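Ironing a tablecloth without a mangle

18/05/2018
Filed under: Household, Laundry

The cotton cloth for our dining table is the largest flat item in the house that still has to look flat. Sheets can be folded damp and forgotten. A tablecloth is inspected by everyone who sits down at it, usually under a lamp that throws every crease into relief. I have changed my method a few times over the years and the current version is stable enough to write down.

The cloth is plain white cotton, bought at the closing sale at Jovell, 100 percent cotton according to the label and a fairly tight weave. It shrank in the first wash and has been stable ever since. If you buy one, wash it before you measure it against the table. The drop on the short ends of mine is now less than I would like.

Washing

Warm wash, normal detergent, no fabric softener. Softener leaves a film that makes the cotton slide under the iron and then yellow under heat. Stains get treated before the wash. Red wine and beet both respond to a soak in oxygen bleach; candle wax has to be scraped off first and the remainder lifted with a paper towel and a low iron. Grease is the one I still lose to now and then. Dish soap rubbed in with a thumb works if it is done the same evening.

Slow spin. A fast spin sets hard creases along the folds of the drum, and those creases take longer to iron out than the extra water takes to drip off.

Drying

Line dry over two parallel lines, so the cloth hangs in a wide U and the center is not sharply bent. Take it down while it is still damp at the hems. In February that takes most of a day in our back room; in May it can be ready before lunch. If you miss the window, spray it with water, roll it up and leave it in a plastic bag for an hour. Spraying and ironing immediately gives you wet spots and dry spots.

Ironing

The board is too narrow. I tried it for years, and each pass put a new fold into the part already done. I now iron on the table itself. Lay down a wool blanket folded double, then an old cotton sheet, then the cloth. The blanket holds heat and flattens the cloth from the back as well. Check that your table finish can take it. Ours is oiled and has shown no marks, but a lacquered top may haze.

Start at the center and work toward the edges, iron on the cotton setting, steam on for the first pass and off for the second. Move the iron along the grain. Diagonal strokes stretch the weave and leave the hem wavy. Hems last, from the wrong side.

Asmaa Alaoui, who ran the linen room at a hotel in Ilcombe before she retired, read an earlier draft and objected to the steam. Her view is that an evenly damp cloth needs none. I tested both on the same cloth and could see no difference, though her way saves refilling the iron.

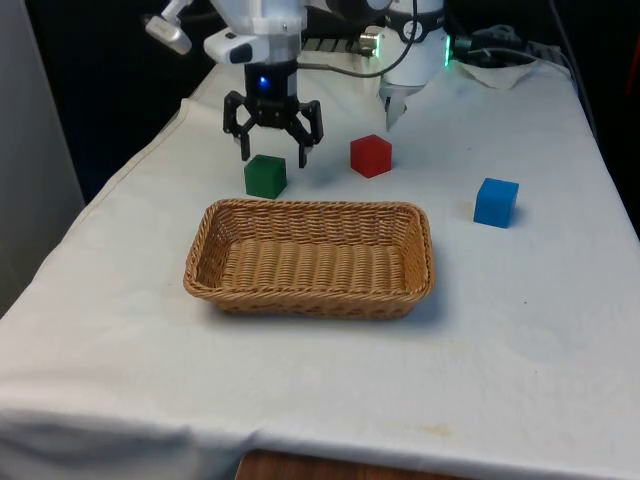

Photo: Bonsu

Storage

Folding undoes half the work. I roll the cloth onto a cardboard tube from a fabric shop, with acid-free tissue on the tube first, and keep it upright in the closet. The tube has to be longer than half the width of the cloth, so that one lengthwise fold is enough. That fold is the only crease left on the table and it runs down the middle, where it looks deliberate.

If you have no room for a tube, a padded trouser hanger is acceptable for a week or two.

Starch

I use very little. A light spray starch on the drop only, from the wrong side, helps it hang straight. Starch on the top surface flakes and shows as dull patches. Wash it out before long storage, as silverfish eat it.

The Tremum iron I wrote about last year is still in use. The soleplate has one scratch, from a zipper, and it does not catch. Next post will be on napkins, which are easier, and on getting the old water marks out of the blanket.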